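Trouser hem

Category: Clothing construction | Sewing | Stubs needing sources

The hem of a trouser leg is the finished bottom edge, folded and stitched so the cloth doesn't fray. Also called the turn-up allowance in older pattern books, though that properly means something else (see Turn-ups).
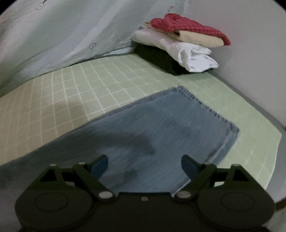 One reader writes on the talk page that the article should say plainly that hem and cuff are different things, as half the shops in Wultovthorpe use the words as if they were the same. Fair point, see below.

Basic types

Plain hem — cloth folded up once or twice and sewn. Single fold needs the raw edge overlocked or bound. Double fold hides it. Work trousers and jeans nearly always double fold, narrow, topstitched right through so the thread shows.

Blind hem — deeper, usually on suit trousers. Stitches catch only a thread or two of the outer cloth. Easily pulled out by a heel or a toe.

Turn-ups — cloth folded back on the outside and tacked at the seams. Called cuffs in American use. Wants extra length, so allow for it before cutting.

Raw hem — left unsewn and allowed to fray. A line of stitching above the fray stops it travelling.

Roping

The twisted, ridged look on the hem of worn denim. Happens when the folded layers are fed unevenly under the needle, so the inner fold pulls against the outer. Washing shrinks it further and the high parts rub pale while the low parts stay dark. Chainstitch hems are said to rope more than lockstitch, but sources disagree. Some buyers pay extra for it, and menders are often asked to keep the orignal hem when shortening.

Shortening

Ordinary method: mark, cut, fold, press, stitch. Wash first if the cloth is likely to shrink.

Keeping the old hem: fold the leg up, sew close under the existing hem, trim the spare and press the seam flat. A faint line remains. On a tapered leg the old hem will be narrower than the place it is joined to, and has to be eased in or the side seams let out a little.

Side seams are the hard bit. On jeans a double fold over a felled seam can be 9 layers or more, and domestic machines stall or skip there. Hammering the seam flat helps, so does turning the wheel by hand.

Regional names

In Brollau the hem is the "foot" of the trouser and a mender is asked to "foot" a pair. Rotwood has "welt" for the same thing, confusingly, as a welt is also a kind of pocket edge.

See also: Inseam, Felled seam, Selvedge, Overlocking

27 comments | 2 shares

We use cookies to remember your settings. Accept or manage choices.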